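**Back to running after a stress fracture, how slow is slow?**

**hillrepeat54**
Cleared to run in January after 11 weeks off. I'm signed up for the Darberg 100 and don't know if I should defer. My PT has me on one minute running, four walking. The shin is quiet but I get nervous on every downhill.

**carola_w**
Defer. I came back too fast from the same injury and lost the whole summer. The race will be there next year.

**mudlark**
Disagree. Depends on the cutoff. Darberg is generous and half the field hikes the climbs anyway. If you can hike with 3000 meters of gain in your legs over a month, you can finish.
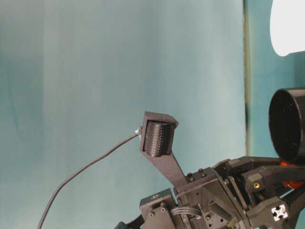 ### Page 2

**carola_w**
Finishing isn't the problem. It's the downhill after the second aid station, all hard gravel. I ran it two years ago and my quads were gone by the bottom.

**hillrepeat54**
That's the part I'm worried about. Mastasport has my old shoes on sale, would more cushion help at all?

**mudlark**
A bit. Poles help more. And okay, the gravel is bad, I'll give her that. I'd still wait until the deferral deadline before deciding.

**tessk**
Ask your PT what she wants to see before you run downhill. Mine wanted 30 minutes flat with no pain the next morning, three times.

**hillrepeat54**
Will ask. I'm up to two minutes running now. Keeping my entry until the deadline, then I'll post what I decide.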